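인쇄하기 | 이메일로 보내기

Bikik 카드 취급 셀 정비 협의 회의록

일자: 2022년 4월 6일
장소: Rarnell 본관 소회의실
주재: 로리에 페어(Laurier Fehr)
기록: 실비 치좀(Sylvie Chisholm)
참석: 셀 운영 담당, 모델 관리 담당, Jin 그리퍼 기술지원 담당
불참: Drarkley 연계 담당(서면 의견 제출)

1. 전회 회의록 확인

2월 회의록은 수정 없이 승인되었다. 미결로 남은 사항은 손가락 패드의 접촉 설정, 받침대 기준 좌표의 재등록, 점검 기록 양식의 통일이다. 앞의 두 건은 금번 안건에 포함하고, 양식 통일 건은 제6항에서 함께 다루기로 하였다.

주재자는 금번 협의의 범위를 시뮬레이션 셀로 한정한다고 밝혔다. 실물 셀의 설치 일정은 Drarkley 측 회신을 받은 뒤 별도로 논의한다.

2. 받침대와 매트의 기준 위치

셀 운영 담당은 받침대 모델을 교체한 뒤 로봇 기준 좌표와 매트 기준 좌표를 다시 등록하였다고 보고하였다. 종전에는 테이블 모서리를 기준으로 두 좌표를 각각 입력하였으며, 한쪽만 수정되는 사례가 2월에도 있었다. 앞으로는 받침대 좌표를 먼저 확정하고 매트 좌표는 그에 종속시켜 입력한다.
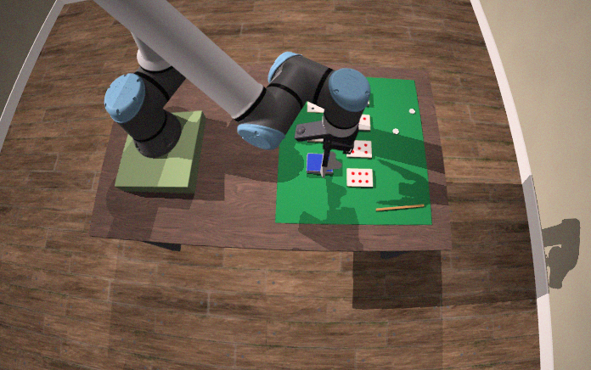
접근 경로의 안전 높이는 매트 윗면을 기준으로 정하되, 더미 위를 지나는 구간에는 별도의 값을 적용한다. 모델 관리 담당은 현재 값이 더미가 낮을 때를 전제로 입력되어 있다고 지적하였다. 손가락이 파란 더미의 오른쪽에 내려와 있는 자세에서는 바로 옆에 앞면이 보이는 흰 카드들이 열을 이루고 있으므로, 손가락을 벌리는 폭과 방향을 이 자세에서 먼저 확인하여야 한다는 의견이었다. 참석자 전원이 이에 동의하였다. 손목 회전 각도는 현행대로 두고 벌림 폭만 조정하며, 조정한 값은 변경 대장에 적는다.

매트 오른쪽 아래에 놓인 가는 막대의 충돌 형상을 제거할지에 대해서도 논의가 있었다. 셀 운영 담당은 카드 작업에 쓰이지 않으니 계산 부하를 줄이기 위해 제거하자고 제안하였으나, 모델 관리 담당은 배치가 바뀔 때 누락될 우려를 들어 반대하였다. 유지하기로 의결하였다.

3. 그리퍼 손가락 및 패드

Jin 기술지원 담당이 손가락 모델의 점검 절차를 설명하였다. 점검은 그리퍼를 완전히 연 상태에서 시작한다. 좌우 손가락의 원점을 맞추고, 패드 면이 서로 평행한지 확인한 다음, 카드 한 장을 물려 접촉점이 양쪽 패드에 고르게 생기는지 기록한다. 접촉점이 한쪽으로 몰리면 마찰 계수를 바꾸기 전에 원점을 다시 맞춘다.

이 순서가 현장에서 지켜지지 않았다는 지적이 있었다. 변경 대장에 따르면 마찰 계수만 연속으로 수정된 기록이 있으며, 원점 확인 여부는 적혀 있지 않았다. 해당 수정분은 모두 이전 값으로 되돌리기로 하였다.
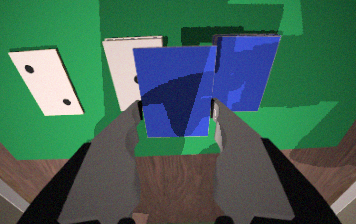 파란 카드를 사이에 둔 그리퍼 손가락과 끝부분의 검은 패드

패드 두께에 관하여는 견해가 갈렸다. Jin 측은 공급 도면의 치수를 그대로 사용할 것을 권고하였고, 셀 운영 담당은 현재 두께에서 카드가 비스듬히 물리는 경우가 있다고 하였다. 주재자는 원인이 두께에 있는지 원점 편차에 있는지 아직 구분되지 않았다고 정리하고, 원점을 다시 맞춘 뒤 동일한 조건으로 반복 시험을 하도록 지시하였다. 시험은 500회로 하고, 기울어 물린 건은 자세값과 함께 보관한다.

Jin 측은 패드 형상 파일의 개정본을 제공할 수 있다고 하였다. 다만 개정본은 손가락 안쪽의 곡면까지 함께 바뀌는 것이어서, 시험이 끝나기 전에는 적용하지 않는다.

4. 카드 배치와 초기화

초기화 스크립트를 실행한 뒤 카드 위치가 등록값과 다르다는 보고가 2월 이후 누적되었다. 모델 관리 담당이 초기화 기록 749건을 검토한 결과, 편차가 확인된 기록의 대부분이 좌표 재등록 이전의 것이었다. 재등록 이후의 편차는 더미 쪽에 집중되어 있으며, 낱장 카드에서는 드물었다.
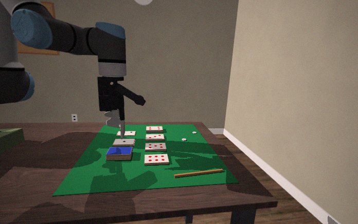 녹색 매트 위의 카드 배치. 왼쪽에 파란 더미, 그 오른쪽에 빨간 점이 있는 흰 카드 열, 더 오른쪽에 흰 원판

더미는 여러 장이 겹친 물체로 계산되므로 초기화 직후에 흔들림이 남을 수 있다는 설명이 있었다. 이에 따라 초기화와 첫 동작 사이에 안정화 대기 시간을 두기로 하였다. 대기 시간은 5초로 시작하고, 셀 운영 담당이 결과를 보아 단축안을 제출한다.

Drarkley 연계 담당은 서면으로, 흰 원판의 좌표도 카드와 같은 파일에서 관리해 달라고 요청하였다. 현재는 원판 좌표가 매트 파일에 들어 있어 연계 측에서 따로 읽어야 하는 불편이 있다. 요청을 수용하되 기존 매트 파일의 항목은 당분간 병기한다.

5. 조명과 그림자

조명 위치를 고정하는 안건이 상정되었다. 셀 운영 담당은 팔의 그림자가 매트에 걸칠 때 카드의 점을 읽는 값이 달라진다고 보고하고, 점검용 조명 설정을 따로 둘 것을 제안하였다. 모델 관리 담당은 설정이 두 벌이 되면 어느 쪽으로 점검하였는지 혼동될 수 있다고 하였다.

논의 끝에 점검용 설정을 신설하되, 기록 파일 첫머리에 사용한 설정 이름이 자동으로 남도록 하였다. 그림자를 완전히 끄는 방식은 채택하지 않았다. 인식 점검은 팔이 물러난 자세와 매트 위에 있는 자세에서 각각 실시한다.

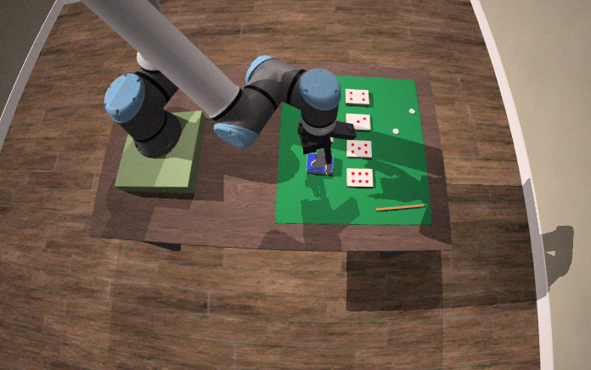 아울러 인식 점검의 판정은 담당자가 화면을 보고 내리는 방식을 당분간 유지한다. 자동 판정은 기준값이 정해지지 않았으므로 차기 회의에서 다시 논의한다. 로리에 페어는 거의 2시간이 걸리는 현행 점검을 줄일 필요가 있다고 하였으나, 항목을 빼는 데에는 찬성하는 참석자가 없었다.

6. 정기 점검 및 기록

점검 기록 양식은 Rarnell 표준 양식으로 통일한다. 기재 항목은 다음과 같다.

- 점검자 및 모델 판번호
- 받침대 좌표, 매트 좌표
- 좌우 손가락 원점 확인 여부
- 패드 접촉점 기록
- 관절 원점 편차
- 사용한 조명 설정 이름
- 변경한 값과 변경 전 값

관절 원점 편차는 손목 쪽부터 어깨 쪽으로 적는다. 종전 양식은 순서가 반대였으므로 과거 기록을 옮길 때 주의를 요한다. 변경 전 값이 비어 있는 기록은 접수하지 않는다.

7. 조치 사항

- 벌림 폭 조정 및 변경 대장 기재: 셀 운영 담당
- 마찰 계수 수정분 복원: 모델 관리 담당
- 원점 재설정 후 반복 시험: 셀 운영 담당, Jin 기술지원 담당 입회
- 안정화 대기 시간 적용: 셀 운영 담당
- 원판 좌표 이관 및 Drarkley 측 통보: 실비 치좀
- 점검용 조명 설정 신설: 모델 관리 담당
- 통일 양식 배포: 실비 치좀

8. 기타

Jin 측은 실물 그리퍼의 예비 패드 납품에 관한 문의를 하였으나, 금번 협의의 범위를 벗어나므로 구매 담당 부서로 이관하였다.

차기 회의 일자는 반복 시험의 종료 시점을 보아 주재자가 통지한다. 본 회의록에 이의가 있는 참석자는 차기 회의 전까지 기록자에게 서면으로 제출한다.

기록: 실비 치좀
확인: 로리에 페어

인쇄하기 | 이메일로 보내기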